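News from the Darstead Swap Shelf

Well, friends, November has come around again, and with it the time of year when we all open a closet door and wonder how on earth it got so full! Last fall you brought 582 things through our door on Vorkgate, from casserole dishes to a very handsome set of encyclopedias, and nearly all of them went home with a neighbor before the first snow.

Citlali Villaseñor will be at the front table again from 9 in the morning, and she asks me to pass along that we can take up to 16 boxes per household this year (last year it was a free-for-all, and my back remembers it). Clothes should be washed, please, and puzzles should have all their pieces, or at least a note saying how many are missing.

If you're not sure where to begin, my own advice is to start small, with one bedroom, and leave the garage for a braver day.

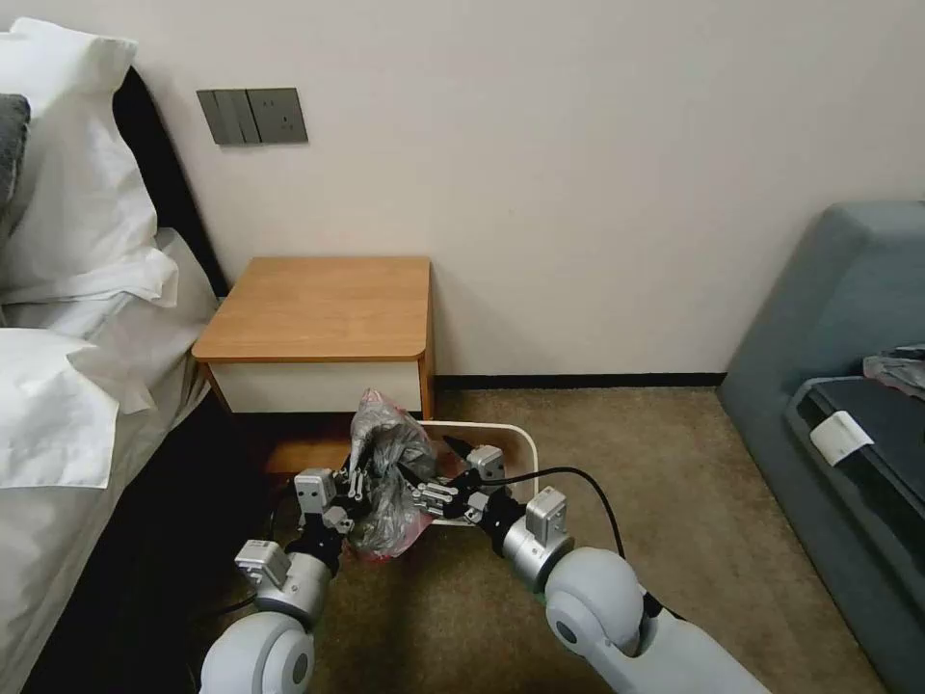
Half an hour with the radio on is plenty for a first go, and you can always come back to it after supper. Coffee is 40 cents a cup, same as ever, and the Zepeda family is bringing their cinnamon rolls, so do come hungry!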